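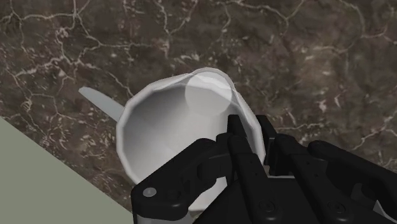
I've had the Prakero kitchen pack from Pluster on trial since January, and a few of you asked what it's like to live with, so here goes (get a coffee, I do go on). It's a simulated kitchen plus a set of manipulation tasks you drop your own robot models into, and the mug task is the one I keep going back to. A black multi-fingered hand, a white mug tilted in the grip, fingers up against the rim and the handle pointing off the other way -- that sort of hold is hard to get from a plain two-jaw gripper, and it's lovely to have both kinds of hardware to play with in the same kitchen.

The contact settings are the best part for me. You get sensible defaults for friction and finger stiffness, and when you change one the notes tell you what else you ought to look at. I've used Tanasarn for years and am very fond of it, but I never once understood its friction page!

Now the grumbles. The meshes are on the light side, so a mug rim comes out a bit faceted up close. Fine for training, less fine if your boss wants a pretty video. You can ask for the heavier set, but it's a separate download and it took me most of an evening to find the link.

Price: 49 a month for one seat, and that covers up to 2000 episodes. I used 1028 of mine in the first month without trying very hard, so a bigger group will want to do the sums before signing anything.

The arm side is simpler to set up. Pick a base, pick a gripper, choose your clutter and off you go. I was running glass pickups before lunch on day one, with a bowl and a sponge left out on the counter to keep the planner on its toes.
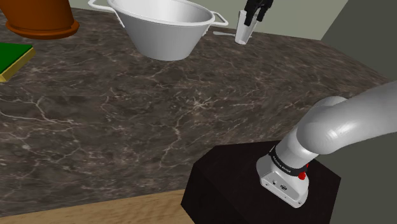
Tharun D'Souza: Does the license let you export the episodes, or are you stuck inside their viewer? That was what put us off Duretti.

Good question, Tharun, and yes, you can export the lot, joint states and contact forces included. The contact forces come as a separate file, so remember to tick the second box. I forgot the first time and had to run the whole batch again.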